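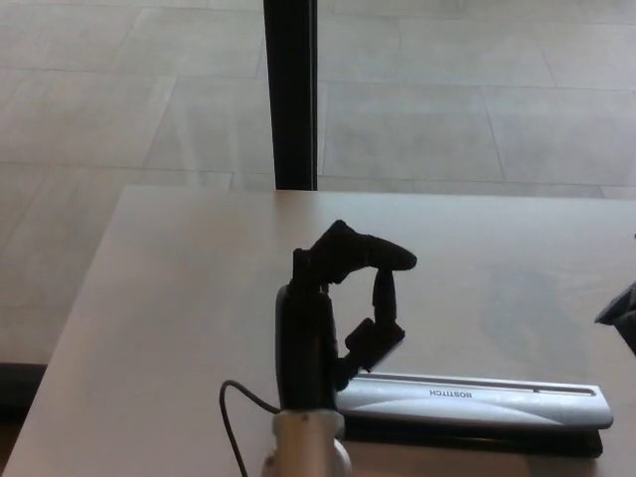 Visit to Trunex, Grarnthorpe, 17 Jun 2025

Trunex assembles document packs for insurers. The site employs 31 people, and in February it began moving part of the bench work to robotic hands supplied by Arnus. The stapler is still an ordinary Bostitch desk model.

Output is 2000 packs a day, the same as before the change. The staff used to do all the stapling themselves. Now most of them check page order, reload trays and deal with jobs the hands reject. One woman told us her wrists hurt less but the afternoons feel longer. Another said she missed talking across the bench.

Pay has not changed. Training took 20 hours per person, during paid shifts, and two people chose to move to dispatch instead.

We asked about night running. The shift lead said it was being discussed with the staff and no date had been set. Our next visit is to Sæther.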